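Re: [derkell-users] Replacing a swollen battery in the Derkell 18
From: Alfie Fairclough
Date: 2020-02-09

Iker Moya wrote:
> Hi all. My Derkell 18 has started rocking on the desk like a bad
> cafe table, and the trackpad only clicks if I press it in one corner.
> A mate reckons the battery is swelling. It still charges, and it says
> 100 per cent, so is this urgent? Also, has anyone used the
> third-party Kragh battery? It's half the price of the Derkell one.
> And do I need the special screwdriver, or will a kitchen knife do?
>
> Iker

Iker,

Yes, it's urgent, no to the knife, and I'll get to the Kragh.

First, unplug it. I know it still charges. Mine still charged too, right up to the day the bottom cover popped its clips during a phone call with my bank. The percentage tells you how full the battery is and nothing about its mood. Back up your files now, while it's running on what it has left, then shut it down properly. Sleep doesn't count. If you can get the charge down to a quarter or so before you open it, so much the better.

Don't press on the trackpad any more than you have to. The middle cell sits right under it, and when you lean on that corner you're leaning on the thing that's swollen.

As for tools, the bottom cover on the 18 has ten screws with the five-pointed heads Derkell is so fond of. The little driver that comes with the Kragh battery fits them, more or less, and will round off the last two if you're impatient. I bought a decent one from Pirnard and have since used it on everything in the house. The two screws nearest the hinge are longer than the rest. Put them somewhere separate. If you drive a long one into a front hole you'll get a small dimple in the palm rest, which you will then look at every day for years. Ask me how I know.

Once the cover's off, disconnect the battery before you touch anything else. It's the wide flat connector near the fan. Lift it straight up with a plastic spudger or an old guitar pick. No metal, please.

Now the glue. The outer cells are held with pull tabs, and if you're lucky they come out in one long stretch, like chewing gum off a shoe. If you're not lucky they snap, and you're into dental floss and patience. Work the floss under from the hinge side and saw gently. Don't bend the cells, don't poke them, and don't use a heat gun on a swollen pack whatever the bloke in the video does. If you smell something sweet, like nail polish remover, stop and get it outside onto concrete.

If it's badly puffed, I'd honestly pay the shop. Prilismont quoted me 287 dollars fitted, or 381 if they had to replace the trackpad as well. I thought this was robbery until I was an hour into the floss.

On the Kragh: I've had mine in since early January. It fits, it charges, and the machine sits flat again. The system reports its cycle count as a question mark, which I find endearing. Capacity seems a bit short of the original when new, but then so am I. Rocío Mendoza had one arrive with the cable a hair too short and had to send it back, so check that before you peel the backing off the adhesive. After that it's yours forever.

After fitting, charge it all the way, leave it plugged in for a couple of hours, then run it down until it switches itself off. Then charge it again. Whether that calibrates anything or just makes us feel useful is a matter for another thread, and I believe we've had that thread several times.

Do not put the old battery in the bin. Do not put it in the recycling either – council trucks catch fire this way. Tape over the connector, put it in a bucket of dry sand or kitty litter, leave the bucket outside under cover, and ring your local tip to ask which day they take them. Mine wanted it in a clear bag with "DAMAGED" on it in marker. I complied. I haven't been so obedient since school.

Let us know how you get on, and whether the cover goes back on without a gap along the front edge. Mine has one. I've decided it's ventilation.

Cheers,
Alfie
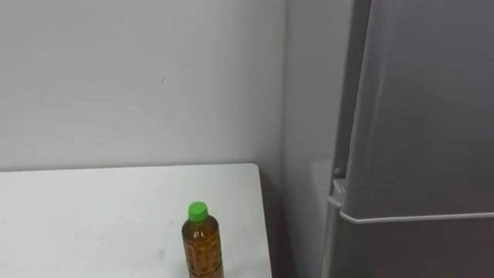

Kenza El Idrissi wrote back that the gap along the front is nearly always the middle clip, which gets pushed sideways when the cover pops. Take the cover off again, nudge the clip back toward the hinge with a fingernail, and start from that side when you press it down. She also said the Kragh in her own 18 stopped showing the question mark after the second full charge, and that Iker should buy two spare cover screws while he's ordering.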